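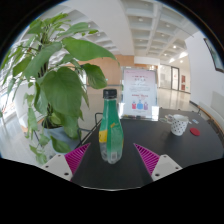 **rozi_farkas** — 7:40 PM
Is it true that Éabha Moriarty leaves the series Pindia? A gossip page wrote it, with no source.

**odoi_fan27**
I don't believe it. She signed for next season in November.
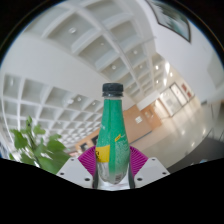

**xolani_g**
Moriarty was absent from the Purar party, so people made a story. My cousin worked there and saw only the other actors. For me the gossip is like small print on a green drink label — I cannot read it, so I don't repeat it.

**rozi_farkas**
But her co-star unfollowed her!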